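Speaker notes: Box compression and storage time
Harnville packaging meeting, afternoon session
Speaker: Ye-ji Jang, Wakilmont

Slide 1. Title
Introduce self. Credit Kyu-ri Lim for the lab work and Gisela Orellana for the warehouse records. Questions at the end, except on units.

Slide 2. The problem
Box strength is specified from a short test. A box is placed between two plates and loaded until it fails, which takes less than a minute. In storage the same box carries a smaller load for weeks. Paper creeps under constant load, so the short test overstates what the box will hold.
Customers tend to read the test value as a working load. Say plainly that it is a failure load.

Slide 3. Terms
Compression strength: peak load in the plate test.
Working load: the load on the bottom box in a stack.
Safety factor: the first divided by the second.
Creep: slow shortening under constant load.
Pause. The last session used "stacking strength" for two of these.

Slide 4. Where the load goes 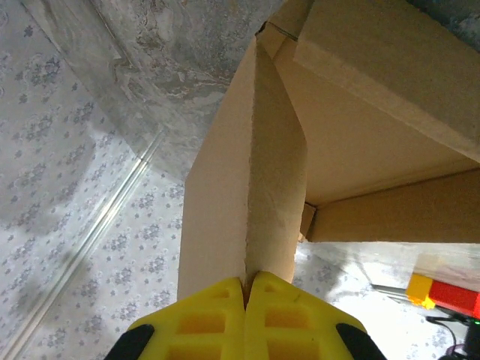
The vertical corners carry most of the load. The middle of each panel bows early and then contributes little. Stacking corner over corner keeps the strong parts in line. An interlocked pattern makes a steadier pallet but puts corners over weak panel centers. Overhang at the pallet edge has a similar effect.
If asked about hand holes: they matter more near a corner than in the center of a panel. No data of our own on this.

Slide 5. Moisture
Board takes up water from the air and loses stiffness. Cycling between dry and humid air is worse than steady humidity at the same average, and creep speeds up with each change. The Rimia warehouse has dock doors on two sides, and the upper racks see larger swings than the floor.
Do not give a single correction factor. Ju-won Chae will ask for one. Refer to the handout.

Slide 6. Test setup
Plate test first, then dead load on matched boxes from the same run. All boxes conditioned before loading. Peak load in the plate test averaged 636 pounds. Dead load for the long test was set at 200 pounds and held for 30 days. Height was logged at the four corners.
Ten boxes per group on the slide reads "10"; leave it as is.

Slide 7. Reading the creep curve

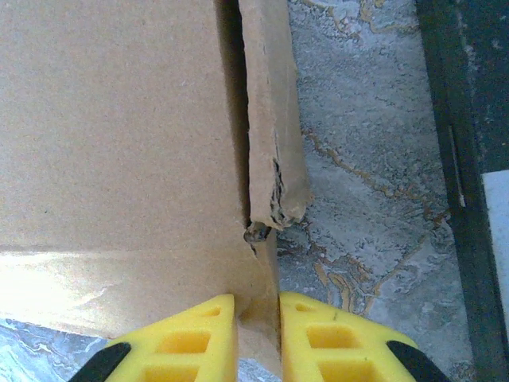

Three stages. The first is quick settling as the creases and flaps seat. The second is a long, nearly straight section. In the third, the rate climbs until the box fails. The slope of the second stage is the useful number, as it can be read well before failure and tracks the time to failure fairly closely.
Describe the straight section aloud. Skip the log plot if short on time.

Slide 8. What to change
Set the safety factor by storage time and climate, with separate values for short transit and long storage. Record the pallet pattern on the box spec. Ask the supplier for the spread of test results as well as the average. The Hyun spec sheet lists an average only, and Ye-rin Cha has requested the rest.

Slide 9. Open items
Repeat the long test with cycling humidity, chamber booked for February.
Compare new and reused pallets.
Comments on the handout to Kyu-ri Lim by 5th September.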